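Budar Couples Question Deck, second edition: review

2,935 views | 30 comments

The Budar deck is a box of 146 cards meant to be worked through by two people, married or close to it. Each card has one question. The cards are sorted by topic: money, family, faith, conflict, plans.

We used it for 70 evenings, one or two cards a night, after supper. Card stock is stiff and does not curl. The print is small, and the gray text on the faith cards is hard to read under a lamp.

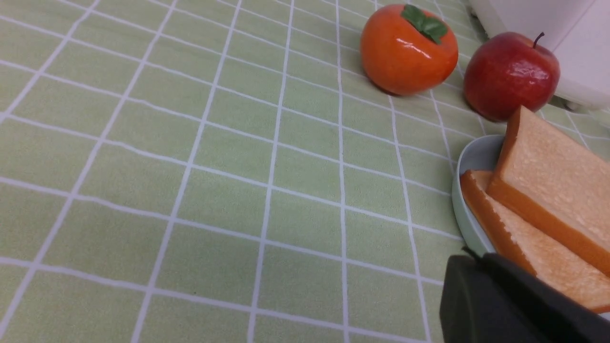
The money cards are the strongest group. They ask for specific answers, such as what each person would spend without checking first. The conflict cards are weaker. Several repeat the same question with one word changed, and two assume the couple has children.

The Hornimon deck, which we owned before, has fewer cards but a better order. Budar leaves the order to the user. We drew at random for the first month and then sorted by topic, which worked better.

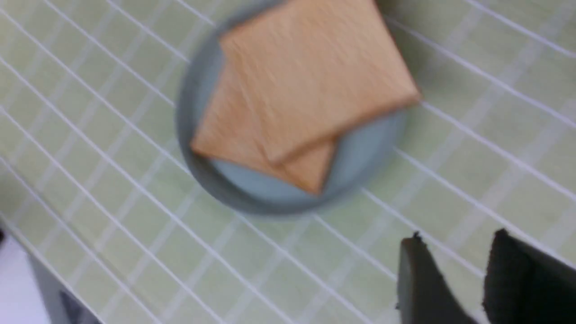

Bread on a gray plate.

The printed guide suggests 30 minutes per card. Most took us less. The family cards took longer, and the one on holiday visits in November ran over two nights.

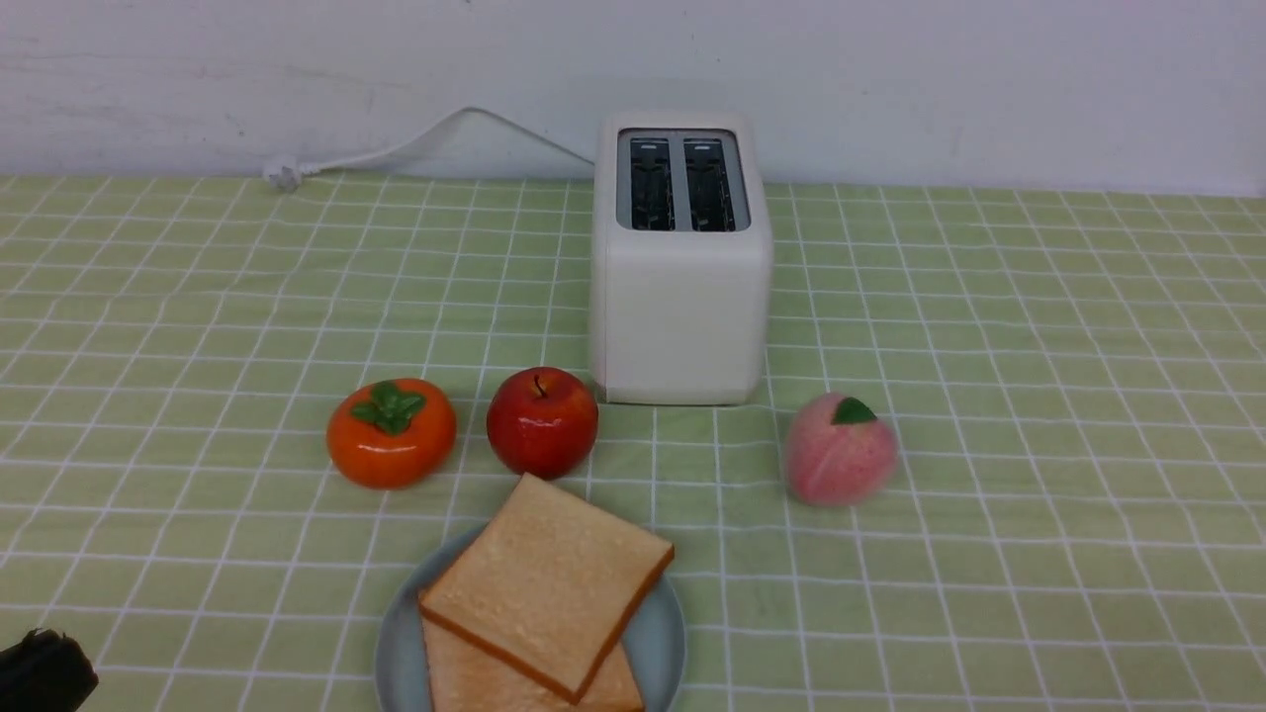
Verdict

Good for couples who already talk and want a set of topics. It does not replace counseling and the box says so. Four out of five.

Posted 2020-08-01

Shares: 70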